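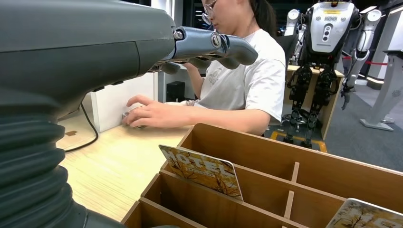 Running a Small Practice, Session 6: Setting Your Fees and Talking About Them

Notes from 5/21/21

Okay, so last session we got through overhead and I promised we'd get to the part everybody actually signed up for. These notes follow what I said in class pretty closely, with the bits I rushed at the end filled in. Have your overhead worksheet from Session 5 next to you, you'll need it.

Where we left off

Your monthly overhead is everything you pay whether or not a single patient walks in. Rent, insurance, software, phones, your front desk person's wages, the loan on the table or the chair or whatever you bought when you opened. If you put your own pay in there too, good. If you didn't, go back and do that before you read any further! I see this every term. People work out what the building needs and forget that they also eat.

The break-even visit

We used the Quaye clinic for this one. Quaye is a one-doctor office, second floor, decent parking, open four days a week. I changed nothing about their numbers except to leave out a few small lines that would have cluttered the board.

Overhead per week, owner's pay included: $1630
Average collected per visit: $40
Break-even visits per week: 1630 divided by 40, so 40.75, call it 41

Notice I said collected. I did not say charged. Your fee sheet can say anything you like, but what lands in the bank after discounts, package pricing, write-offs and the patient who moved to another state is your real number. Several of you used the sheet price on the homework and came out with very cheerful results. Please redo those.

If you don't know your average collected per visit, take last month's deposits from patient care and divide by last month's visits. Leave out supplements, pillows and anything else you sell off a shelf. Those get their own line (we do retail in Session 9).

Raising a fee

Somebody asked how much is too much. I don't have a magic percentage for you, sorry. What I can do is show you the arithmetic on losing people, which is the thing everyone is scared of.

Say a practice sees 700 visits a quarter at $40 collected. That brings in $28,000. Now they move up 20 percent, to $48. To bring in the same $28,000 they need 584 visits. So they could lose 116 visits over the quarter before they were worse off than when they started, and they'd have more open time on the schedule too. I'm not telling you to go up 20 percent on Monday. I'm telling you to run this with your own figures before you decide you can't.

A few things from the discussion:

Tell people ahead of time. A month is fair. A sign taped to the front desk on the morning it changes is going to make for a rough day.

Put it in writing and keep it short. The Brallero letter in your packet is four sentences long and I like it a lot. The other letter in the packet, the full-page one, explains the rent, the heating and the price of table paper, and by the third paragraph it sounds like the doctor is asking for permission.

Decide what happens with people who are in the middle of a prepaid plan. My vote is always to honor the old fee until the plan runs out, and then say so in the letter.

Don't do it in December. Folks are stretched, your schedule is full of holes anyway, and you won't be able to tell what the new fee did and what the holidays did.

Saying the number out loud

This got a laugh, but I meant it. Practice saying your fee. Say it at your normal volume and then stop talking. Most of us say the number and right away start apologizing for it, or we throw in a discount before the person has even reacted. Your front desk needs to practice too, and they need the same answer you give. If the two of you are quoting different prices, fix that this week.

We ran the role-play in pairs and I'd like you to do it again at home with someone who'll push back a little.

Which tracking sheet?

Two people asked me afterward whether they need the Cakotano template or the Nemik one. Either is fine for this course. Cakotano has the quarterly tab already built, Nemik is easier to read if you hate spreadsheets. Pick one and stay with it, switching halfway through makes a mess of your averages.

For next time

1. Redo the break-even sheet with collected figures and your own pay included.
2. Work out how many visits you could lose at three different fee levels. Use a full quarter.
3. Draft a fee letter, up to 20 lines. Shorter is fine.
4. Bring your current fee sheet, printed, with your practice name covered up. We'll be swapping them around the room.

Session 7 is cancellations and no-shows, so start jotting those down now, with the day and the time slot for each one.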